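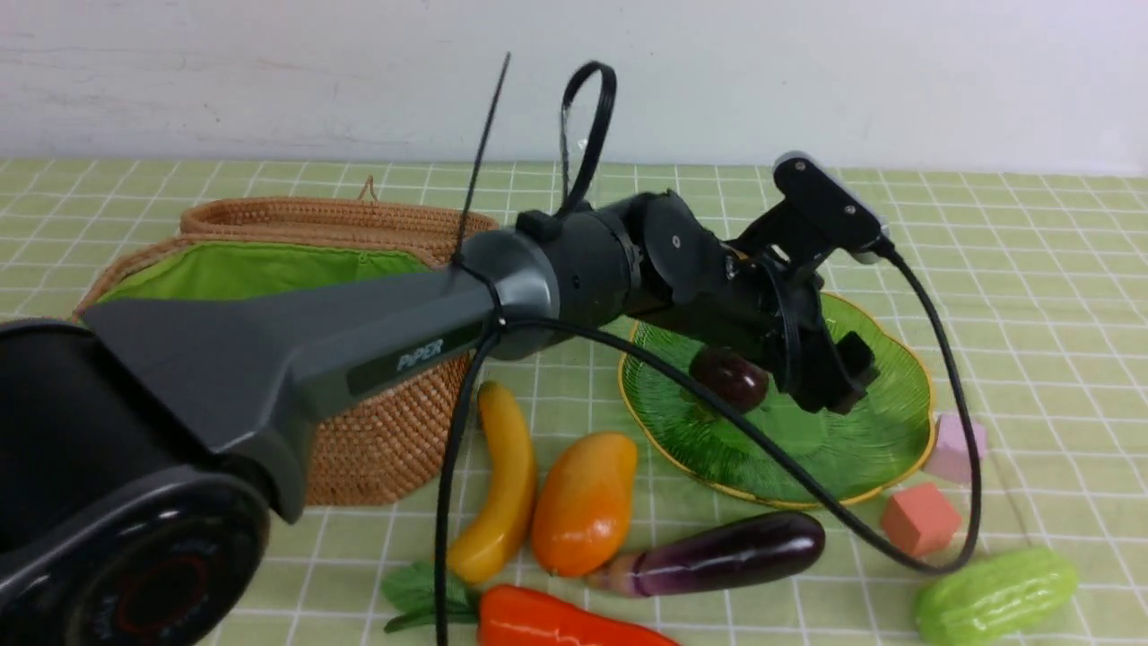 Eggplant and the green check tablecloth.

I've been growing eggplants for four summers and only this year did I get a proper crop, so excuse the length of this one. I'm so happy with them!

The variety is Nishimura, a small dark one that Yuzuki Sasaki talked me into at the Melano seed swap back in March. A packet had 200 seeds in it, far more than any sane backyard needs, and I sowed a ridiculous number of them anyway in old yoghurt tubs on top of the hot water system. They like it warm down below. My earlier attempts sat on the laundry windowsill and sulked for weeks, and by the time they had real leaves the season was half over.

The other big change was feeding. I used to throw compost at everything and hope, but this time I gave them a weak seaweed drink every Saturday and a handful of pellets when the first flowers opened (gorgeous flowers, by the way, mauve with a yellow middle, worth growing for those alone). I also pinched out the tips at knee height, which felt brutal, and they bushed up beautifully.

Picking is where I'd been going wrong all along. I always waited for them to get bigger, and ended up with dull skins and brown, bitter seeds. Press the skin with your thumb and if it springs back, get the secateurs. The best one I weighed was 137 grams and it was sweet enough that I didn't bother with salt.

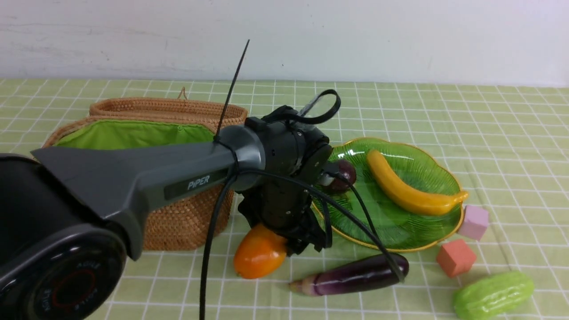
Yuzuki reckons I still leave them on the bush too long, and that two days makes all the difference once the nights cool down. She also thinks pinching out is a waste of time, so we're going to grow a row each way next year and compare.

For cooking, I've gone right off frying. Halve them, score the flesh, brush with miso and a bit of honey, then into a hot oven until they collapse.
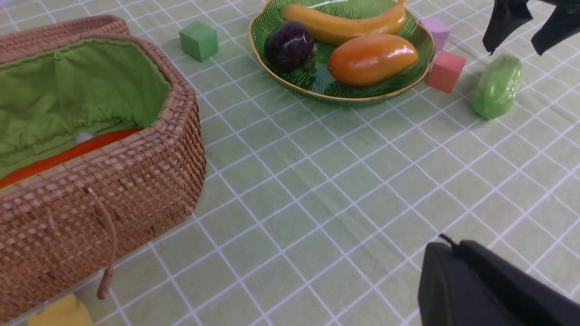
The leftovers are even better cold the next day, mashed onto toast with lemon and far too much garlic. I've also got a jar of them pickling with chilli, from a recipe in the old Cokness community cookbook, and I'll open it once it's had a full month in the fridge.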